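# About Skivside

Skivside is an online music and entertainment news site based in Berkemcombe. We cover concerts, new releases, club nights, award shows and the business behind them, along with the local rules and decisions that affect whether live music can happen at all.
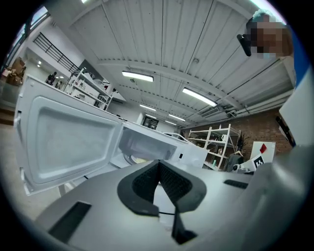

The site was started by Grigoris Fragkou and Paraskevi Ververidis, who had both worked on the entertainment desk of a regional paper until the desk was closed. For the first year they published a weekly email with a gig list and one longer article. Readers kept asking where the older articles could be found, so the email became a website. The email still goes out every Saturday morning and has 1,654 subscribers.

## What we cover

Most of our stories are about working musicians and the places they play. We report on tours, album releases, band lineups, canceled shows, refunds, noise complaints, licensing hearings and disputes between artists and promoters. We also follow celebrity news when it has a real connection to music. We don't cover dating rumors, and we don't write about the children of performers unless they are performers too.

Reviews are written by people who were at the show. If a writer left early, the review says so. Album reviews are based on the full record, and we don't give star ratings.

We publish a guide to outdoor events each May. It lists ticket prices with fees included, gate times, the last bus home, and whether you can bring your own water. Venues can't pay to be listed in it.

## Who we are

**Grigoris Fragkou**, editor. Grigoris assigns stories and edits most of what you read here. He covered courts before he covered music and still handles our reporting on contracts and royalties.

**Paraskevi Ververidis**, publisher and features writer. Paraskevi runs the business side and writes long interviews. She also puts together the Saturday email.

**Stavros Karras**, news reporter. Stavros writes daily news and attends council and licensing meetings. If your venue has had a letter about its hours, he is the person to contact.

**Leonidas Nikolaidis**, photographer and video editor. Leonidas shoots at shows and cuts our short interview clips. Requests to buy prints go to him directly.

**Sunil Roy**, reviews editor. Sunil receives the advance copies and decides who reviews what. Please send a private streaming link. He doesn't open attachments.

We also work with freelance writers and pay for every piece we publish. Payment is made in the month the piece runs.

## How we handle videos and social media posts

A lot of entertainment news now begins with a clip that someone has posted. Before we write about a clip, we try to find out where and when it was recorded, and we contact the artist or their manager for comment. If we can't confirm the date, the story says that. We don't republish footage without asking the person who recorded it, and we blur the faces of audience members when the story is about possible rule-breaking by an organizer or performer.

A post with 1,000 replies is not a story to us unless there is something in it we can check.

## Money

Skivside is paid for by advertising and reader support. Our largest advertiser is Pathak, a local instrument repair shop. Plellel, the ticketing service, pays for the calendar page and is named at the top of it. Neither company sees articles before they are published. When we report on either of them, we state the connection in the story.

Our writers may accept a press ticket for a show they are reviewing. They may not accept travel, hotel rooms or gifts from artists, labels or promoters. Promotional items that arrive in the mail are returned or given away.

## Corrections

If we get something wrong, we correct the article and add a note at the bottom with the change. Small spelling fixes don't get a note, except for names. Anything that changes the meaning of a story is also listed in the next Saturday email. We don't delete articles on request, but we will add an update if a dispute has been settled or a charge has been dropped.

To report an error, use the contact form and include the headline. Two of us read everything that comes in through the form, and we reply within 2 working days.

## Send us something

Gig listings should reach us by noon on the Wednesday before the show. Include the venue, door time, price and age limit. News tips can be sent through the same form, and you can ask us to keep your name out of it.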